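4.2 Sealing a stone countertop

Read this section before opening the Loltau sealer. It applies to marble and other natural stone. Do not use the sealer on laminate or glazed tile.

1. Clear the countertop and wipe it with a damp cloth. Let the stone dry overnight.

2. Put a few drops of water on the surface and wait 6 minutes. If the stone darkens under the drops, it needs sealer. If it does not, stop and test again in November.

3. Shake the bottle. Pour a small amount onto a lint-free pad and spread it in one direction.

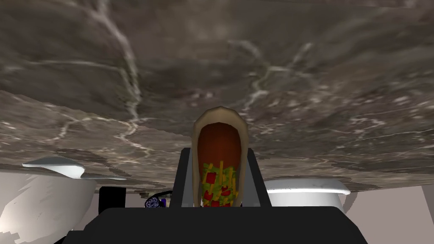
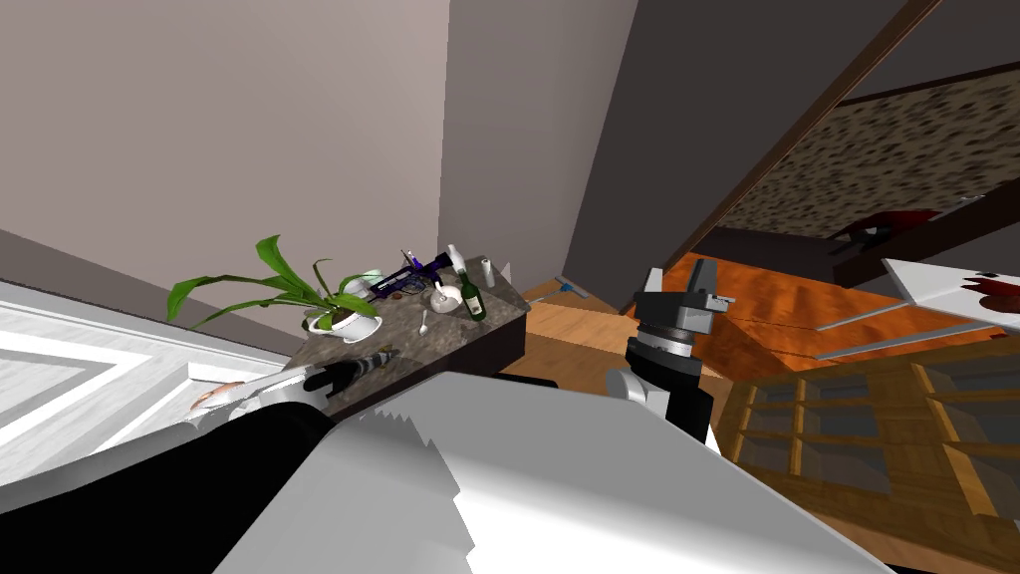 4. Work in sections no wider than your arm can reach, and wipe off any excess before it turns tacky. Keep a dry cloth in your other hand. Gray marble hides a thin film of sealer well, so check each section from a low angle with a lamp switched on. Go over the edges last – they take up more than the flat surface.

5. Apply a second coat after 2 hours. Leave the countertop bare for 4 hours after that.

Caution: Open a window before you start. Keep the sealer away from pilot lights and gas burners.

Note: Vinegar and lemon juice will etch marble even when it is sealed. Wipe up spills at once.

For replacement pads, order part 3221 from Melnychuk. Questions about older stone can go to Satish Sachdeva at the Sevthorpe service desk.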